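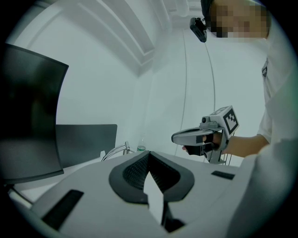

**Two monitors on one desk, where to put everything else?**

Posted by sillow_desk, 30 Aug 2018

Hello all. I have two dark monitors on my desk and they take almost all the depth. Behind the desk is a plain white wall. My water bottle always ends up beside the screens, and I worry for the cables. The landlord of our office in Starton does not permit holes in the wall. Is there some way to win space without drilling?

**Washington Moura**

I had the same problem in May. What helped me was a clamp arm – it holds on the edge of the desk, so the wall stays clean. Before you buy, measure how thick the desk top is. Mine is 30 mm and the clamp was just enough. Leave also a little room behind for the arm to fold. 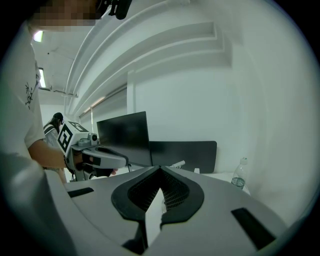

Then tie the cables along the arm, but not too tight, or they pull when you turn the screen. For the bottle, keep it on the side of the hand you don't use for the mouse, and always with the cap closed. I paid 283 for a double arm from Kawaguchi, and a single one is cheaper if you move only the bigger monitor.

**uvano_k**

just sell one monitor

**tilde20**

Check the back of the monitors first. My old one had no screw holes and I had to return the arm.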